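Do rimmed craft trays do anything, or is it just a lid without a box?

Justinas Ots
Posted Friday, 8:12 pm
Tags: kids' crafts, modeling dough, storage, tables

My sister swears by those shallow plastic trays for the kids' table. One tray per kid, dough stays in the tray, table stays clean, everybody happy. She wants me to order a set from Konska before August and I'm having trouble seeing what I'd be paying for.

The listing says "mess-free play zone" and "keeps balls, beads and dough where they belong." The rim in the product photo looks about as tall as a pencil is thick. I have watched a bead leave a cereal bowl. I also don't see how a flat piece of plastic keeps dough from drying out, which the listing hints at without quite saying it.

What I have now is a plain brown table and an old vinyl cloth that the dough gets pressed into. I scrape it with a butter knife. It works, I just hate doing it.

So: does a shallow tray help with dough? Does it hold a ball? Does it slide all over when a four-year-old leans on it? I'd like to hear from people who own one and weren't sent it for free. The listing has 3000 reviews and the ones I read could all be by the same person.

3 replies

Flosov
Just get one, they're great. We have four. Kids love them!!

Jiahui Zheng
I own two and I paid for them, so take that for what it's worth.

Dough: yes, it helps, for a dull reason. Smooth plastic is easier to clean than vinyl cloth with a weave in it. Let the crumbs sit, then press a bigger lump of dough on them and they lift off. You could get the same from a cookie sheet. It does nothing at all for drying. Dough left out in a tray overnight is a rock by breakfast, same as anywhere else. Put it back in a tub with a lid.

Balls: I wouldn't count on it. A marble set down gently will stay. Anything dropped or thrown will not notice the rim. A tennis ball is so much taller than the edge that I don't know why anyone would advertise that.

Sliding: mine slides. A damp dishcloth underneath fixes it, and now you're washing a dishcloth too. I've seen Lustach ones with rubber feet but haven't tried them and the feet look glued on.

Color is the part I'd think about before ordering. Mine are yellow and so is half our dough, and small bits are hard to spot when you wipe up. Get a tray that doesn't match. 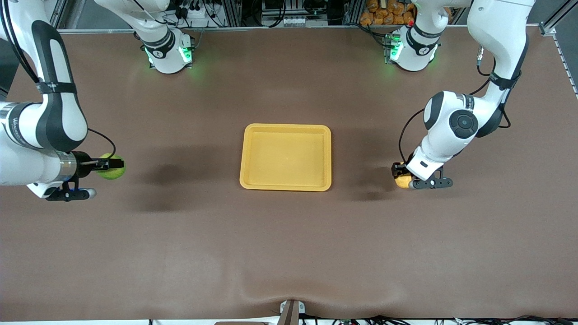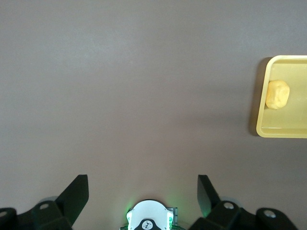

Shallow yellow tray in both. Tennis ball to the left of it in the first, pale yellow lump inside it in the second.

Sveinbjörnsson_70
Cafeteria trays. Restaurant supply places sell used ones by the stack and they're tougher than anything with "play" in the name. Ours are scratched up and ugly and I don't care. Can't speak to the Konska set but I had a paint caddy from them that cracked at the handle in the first month, so I'd check the return policy. Also your vinyl cloth will come clean if you freeze it for an hour first and then bend it over the sink. Outdoors is better if you have outdoors.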